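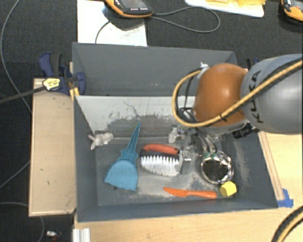 Front bin, afternoon. Scrubbing brush on its side in the middle, blue scoop to the left of it.

Posted in: Workshop Notes | February | by the Kadgate bench
2 comments | 5 shares

Spent most of the afternoon on the household items for the grey bins. Notes for me and for whoever has the bench next.

The stock list from Tridemholm runs to 461 lines and we have 432 things on the shelves that match it. I went through the gaps after lunch. Most are small kitchen bits that were on the Desta order and never got ticked off when they came in. A few are missing altogether. I have marked those in pencil on the printed copy and left the copy under the tape dispenser.

Front bin has six items in it at the moment. I am keeping to six for this set. With more than that the long handles end up lying across each other and the smaller things get lost underneath.

Scrubbing brush: lying on its side in the centre. Keep this one in the set. I would like a second one the same size, so have asked Wu for a price along with the other cleaning things.

Blue scoop: listed as "dustpan, small", but the blade is a broad fan with a wavy lower edge and the handle is long and tapered with ridges along it. The list entry wants changing. I have put "scoop, blue, fan blade" for now. If anyone knows what it was sold as, write it in.

Small animal toy: greyish white, at the far left near the corner. Two narrow bits that I take to be ears. It was down as "rabbit" on one sheet and "mouse" on another, so it now has one name, "animal toy, small", on both.

The floor of the front bin is scuffed. I tried washing powder on a similar mark on one of the spare bins and it made no difference, so don't spend time on it. We have spares if a bin cracks.

Labels: the paper ones come off anything that gets handled much. Changed to the cloth tape, cut short and stuck under the handle where there is one. Got 90 done before the roll ran out. The toys don't have labels yet and I haven't decided where to put them. Possibly a tag in the storage bag and nothing on the toy itself.

Still to do:
- new roll of cloth tape
- correct the dustpan entry on the shared list as well as the printed one
- chase Desta about the missing lines
- bag up the spare sponges, top shelf, left side

Bench is clear from 4 pm if the Kadgate lot want it for sorting. Please leave the bins in the order they are in now.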